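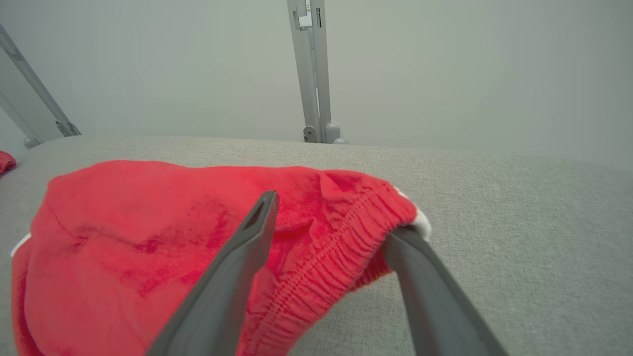
Figure 6.1. Red clothing on gray fabric.

Chapter 6
Fair Play: Can the Reader Solve the Case?

Most books about detective fiction will tell you that a good mystery is a fair contest. The author puts every clue on the page, the reader gets the same facts as the detective, and anyone paying attention could name the killer before the last chapter. You will find this claim on book jackets, in reviews and in the introductions to a great many collections. This chapter asks you to doubt it.

Start with the word "fair." In a card game, both players agree to the rules before the first hand. A reader opening a mystery has agreed to nothing. The author picks the suspects, decides what gets mentioned twice and what gets buried in a list of groceries, and chooses the moment when the detective stops sharing thoughts with the rest of us. A clue may well be "on the page" in the sense that the letters are printed there. Whether a person reading on a train could be expected to notice it is a separate matter, and reviewers seldom bother to separate the two. 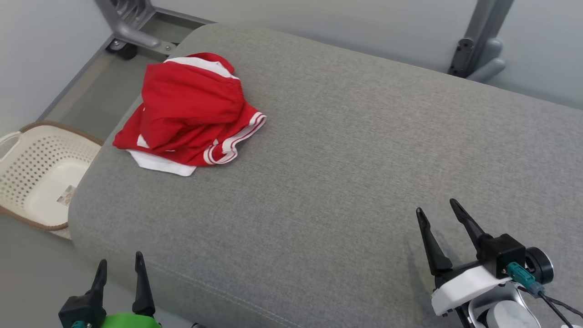 Take the novel we will be working with in this unit, Pruvevgate, published by the Dijkstra press. Its jacket promises that "every answer is in plain sight." The solution depends on the hour at which a ferry ticket was stamped. The ticket turns up in the third chapter, in a paragraph that is mostly a quarrel over a borrowed coat, and it is not mentioned again until the detective produces it at the end. Defenders of the book call this elegant. You may feel that a ticket mentioned once, in the middle of an argument built to hold your eye elsewhere, is closer to a conjuring trick. Conjuring is a respectable trade, but we don't usually praise the magician for giving the audience an equal chance.

The evidence from readers is thin, and what there is should be handled with care. The reading network Kinside asked its members to write down the name of the culprit before starting the last chapter of Pruvevgate. Of the 3,137 who replied, 758 had the right name. That is a little under one in four, and the book has 6 serious suspects, so the group did better than chance. It would be easy to stop there and say the clues worked. Yet the survey never asked for reasons. A reader who picks the charming brother-in-law because charming brothers-in-law are usually guilty has solved nothing. That reader has read other mysteries.

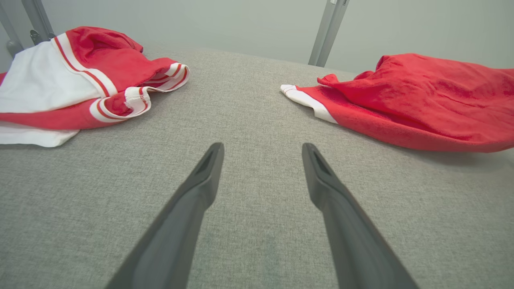 Gijs Hermans takes the opposite view in his essay on the book, arguing that a guess based on habit is still a kind of detection, and that an author who plants a suspicious brother-in-law knows perfectly well what practiced readers will make of him. On his account, the history of the form is itself a clue, and a fair one. He adds that the ferry ticket is "there for the second reading," and that complaints about it come mostly from people who read the book once and fast.

There is something in this. But notice how far the claim has shrunk. We began with a contest any careful reader could win, and we have arrived at one best suited to people who know dozens of similar novels, or who already know how this one ends. If a mystery can only be solved on the second reading, the word "solved" needs some work.

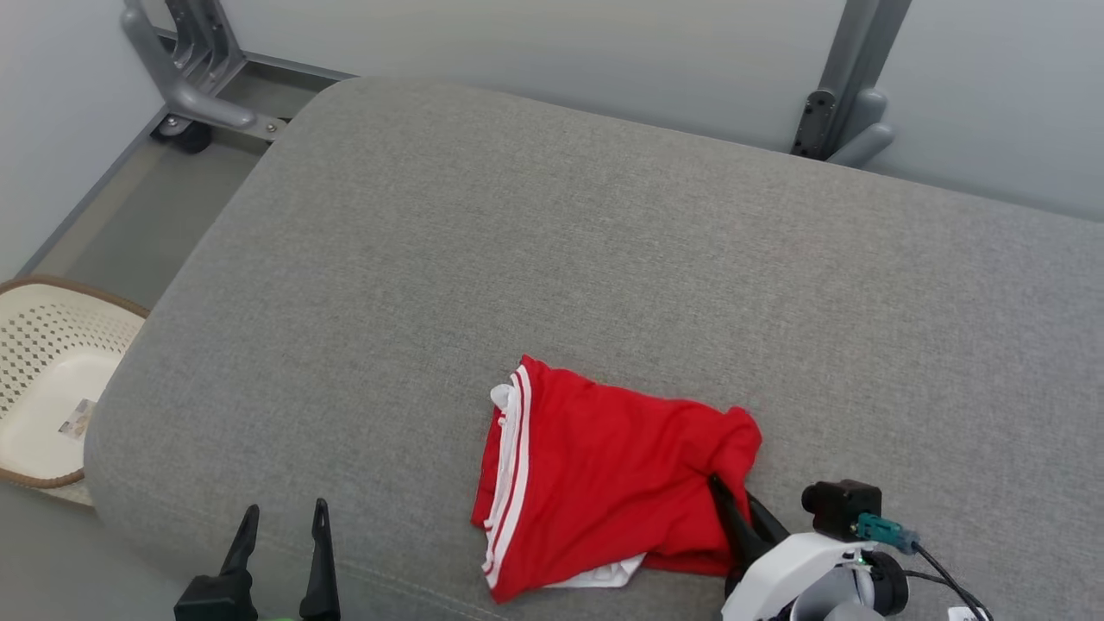 Figure 6.2. Red clothing with white stripes on a gray cushion.

A useful contrast is Elurine, the short novel you read for Chapter 5. It makes no promise of fairness, hides the murderer's motive until the closing pages, and has been marked down for it by reviewers who admire Pruvevgate. Before you agree with them, try listing what each book really gives you by its midpoint, leaving out anything you learned later. Many students find the two lists closer in length than they expected.

Before you read on

1. Find a mystery whose jacket or reviews call it fair. Write down what you think the writer meant by the word.
2. Mark the first mention of each clue the detective uses in the solution. How many are mentioned again before the end?
3. Hermans counts the habits of the form as evidence. Write a paragraph for or against him, using one book other than Pruvevgate.

6.1 Where the Rules Came From

Lists of rules for mystery writers have been drawn up many times, usually by mystery writers, and usually broken by the same people within a few books. We will look at 3 of these lists, beginning with the shortest.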